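Riku Kuroda
August, 4:40 pm

Re: [fleet-ops] Detention time at the Skuvenar dock

Minoru Arai wrote:
> Our drivers keep getting held at Skuvenar on the afternoon
> slots. Last month we logged 398 hours of detention across
> the Oda lanes and got paid for very few of them. Does anyone
> have a form of words the brokers will accept?

Minoru,

We had the same trouble on the Drerkolen run. The broker turned down nearly every claim until we started getting in and out times written on the bill of lading and signed at the dock. GPS pings alone did us no good - they said a truck in the yard could be parked anywhere.
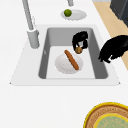 Our rate confirmations now say that free time is 2 hours from the appointment, and that detention is billed in 15-minute steps after that. The driver messages dispatch at the 90-minute mark and dispatch emails the broker before the free time runs out. Of the last 16 claims we sent in, 11 were paid in full.

Veten still pays late, but they do pay. Skuvenar is harder. They count from check-in at the window, so a driver who sits in the line outside the gate loses that time. I would get the gate arrival in writing too, if the guard will sign for it.

I can send you our wording off list.

Riku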